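Speaker notes: The Pletby tabletop pushing kit, a review after one term of owning it
Wulton makers' evening, May 6, 2021

Slide 1. Say hello, check the clicker. I paid for the kit myself, so any bitterness is my own.
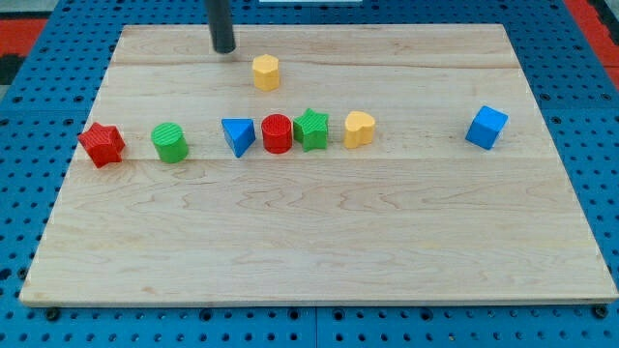
Slide 2. What Pletby sells. An arm with a plain rod on the end, a board, a set of plastic blocks in four colors, and a license for the software, which is called Stomach. Pause for the laugh. The manual says the name is because it digests your instructions. It does not say what happens next.

Slide 3. Why a rod. People always ask where the fingers are. There aren't any. Everything the arm does, it does by shoving. You type "push the yellow heart over to the blue cube" and it works out which side of the heart to lean on. Stars are harder, because a rod can slip into the notch between two points and then the whole block spins. Hearts are somewhere in between. (Do the hand gesture. It worked in rehearsal.)

Slide 4. Setup. The brochure says up to 30 minutes. Mine took an afternoon, most of it spent bolting things to the pegboard and then unbolting them to read the part of the manual about bolting. Skip the cable story unless they look awake.

Slide 5. Results. I ran 400 typed commands at home. Single pushes across open wood: good, and I stopped watching after a while. Separating blocks that are nearly touching: poor. Ask for the red cylinder when it's next to the green star and you tend to get both, delivered together, like socks. Pletby support called this "expected contact behavior." I have started using the phrase about my parking.

Slide 6. Compared with the Pumphrey kit. Pumphrey gives you a gripper and a nicer box. Its software wants coordinates and Stomach takes plain sentences, so for a classroom I'd pick Pletby. For anyone who needs a thing picked up, Pumphrey, obviously.

Slide 7. Complaints, 2 of them. The license renews every September whether you've used it or not. And there are no spare blocks for sale, so lose a star and you buy the full set again.

Slide 8. Would I buy it again - yes, secondhand. Questions. If someone asks about stacking, go back to slide 3.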